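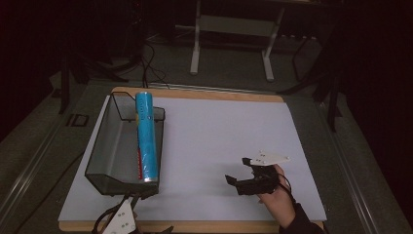
Why Cans Are Round

A can has one main job. It has to keep what is inside in, and keep everything else out, for as long as possible and with as little material as possible. The shape used for this is almost always a cylinder. A cylinder is a solid with two flat circular ends and one curved side joining them. The turquoise can lying in the wire basket is a cylinder, and its silver end is one of the two circles. Turning a can on its side does not change its shape. It only changes which part touches the surface underneath.

Less wall, more space

Take a piece of string and tie the ends together. Lay the loop on a table and push it into a square. Now push it into a long, thin rectangle. The string is the same length both times, but the rectangle has less space inside. Now make a circle. The circle has more space inside than the square, the rectangle or any other shape you can make with that string.

A can works like a stack of these loops. If two cans are the same height and their side walls use the same amount of metal, the round one holds more than the square one.

Pushing from inside

Some cans hold a gas or a fizzy drink, and these push outward on the wall. The push is called pressure. It acts on every part of the wall at the same time.

A flat wall under pressure bends in the middle. A box with flat walls also has corners, and the bending force gets very large there. Metal that is bent too far can crack.

A circular wall has no corners. When gas pushes on it, the wall is stretched evenly all the way around, and metal is good at resisting a stretch. The flat ends are weaker than the side. Many drink cans have a bottom that curves inward for this reason, and spray cans often have one too.
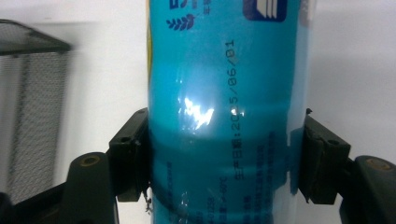 The wall can be made thinner still if it does not have to do all the work. A full, sealed drink can is hard to squeeze because the gas pushes back against your hand. Once the can is opened, the gas escapes and the same wall dents easily. Do not test this with a spray can. Spray cans must never be squashed, opened or heated, even when they seem to be empty.

Ribs

Food cans do not usually have gas pushing out from the inside. They are sealed and then heated to kill germs. As the food cools, the pressure inside drops below the pressure of the air outside, so the air pushes the wall inward. To help with this, many food cans have ridges running around the middle. The ridges are called beads. Thin metal with beads in it is stiffer than the same metal left smooth.

What does 303 mean?

Can sizes have a code. A common size of vegetable can in the United States is called a 303. The first digit means 3 whole inches. The last two digits count sixteenths of an inch. A 303 can is therefore 3 and 3/16 inches across, measured over the rim. The code gives the width only. A second code is used for the height.

Packing

Round cans have one disadvantage. Put a coin on the table and fit other coins of the same kind around it so that they all touch it. Exactly 6 will fit. There are small gaps between them, and no way of sliding the coins will close the gaps. Cans in a carton leave gaps in the same way.
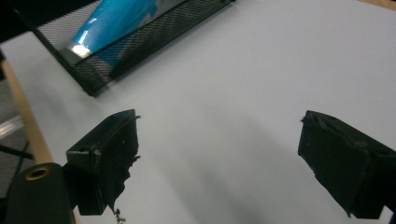

Square boxes leave no gaps, so a carton of boxes has less wasted space. This is one reason dry foods such as crackers and cereal are often sold in boxes. They do not push on the walls, so corners do no harm.

Words to know

Cylinder – a solid with two flat circular ends and a curved side.
Pressure – a push spread over a surface.
Bead – a ridge pressed into the wall of a can.
Rim – the raised edge where the end of a can joins the side.

Text by Krisztina Halász. Diagrams to cut out and fold by Máté Kozma.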